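Kandgate Outdoor Kit Library - seasonal stores and loans assistant

Part time, 2 posts. Start end of February if we can manage it, sooner if you're free.

We lend out tents, stoves, maps, waterproofs, ropes for rigging tarps, all that. Schools, youth clubs, families who don't want to buy a tent for one wet weekend. Anyone in Kandgate or the Plitska side of the river can join. Been going a good while now and last year we did 3038 loans, far too many for the people we've got. Hence this.

What you'd be doing. Checking kit out, checking it back in, finding the missing peg bag. Drying tents. Coiling and bagging cord. Phone and email. Some lifting, nothing silly, there's a trolley. Minor repairs if you can sew or want to learn - Charmaine Msimang runs the repair bench and is very patient.

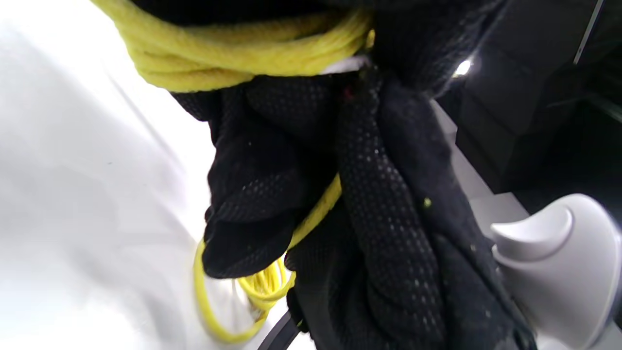
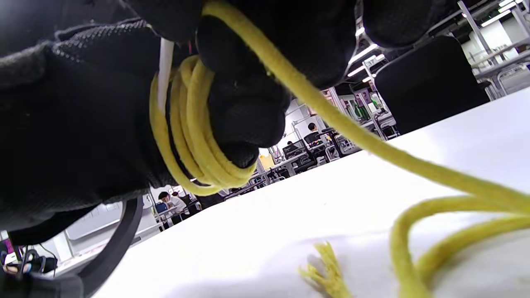
Yellow rope in the hand, black gloves on, in both of these.

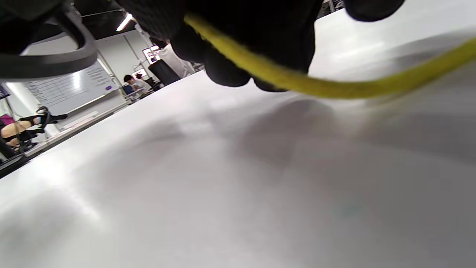
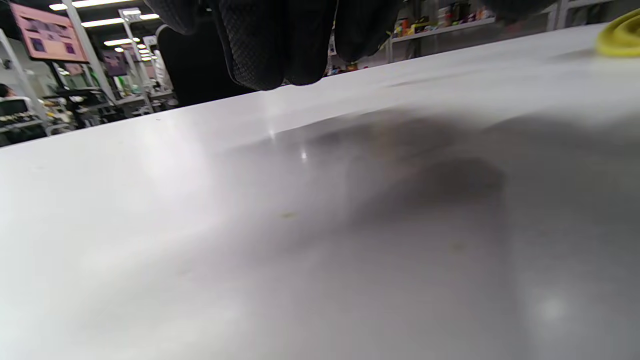 Hours are 14 a week over three afternoons, more in the run up to Easter. Late finish when the schools come back, 7pm or so. We pay the same rate to everyone on the counter, it's on the form, paid monthly. Holiday pro rata. Free borrowing for you and your household, within reason (one person had the big bell tent all summer, please don't).

You need to be ok with the public, including the public who have lost a tent pole and say they haven't. Able to use a basic spreadsheet. Reasonably tidy. Driving licence handy but not esential. No camping experience needed, you'll pick it up. We'll want a basic DBS check and two references, one can be a teacher or someone you've helped out for.

We're at Unit 41, Chung Yard, up the ramp past the tyre place. The 154 bus stops at the bottom. Step free at the front, the store at the back has a mezzanine with stairs but the work can be split so you needn't go up. Staff loo is upstairs at the moment, there is a ground floor one next door at Flamier that we have a key for.

To apply - short email or letter, one page is plenty, saying which afternoons you can't do. No CVs over two pages please, we havent the time. Ask for Oisín Ní Mhurchú at the counter, or ring after 2pm when the phone is manned. Interviews are half an hour plus a go at folding a tent. If you need anything set up diferently for the interview just say when you write.

Job share fine. Students fine. Applied before and didn't get it, apply again.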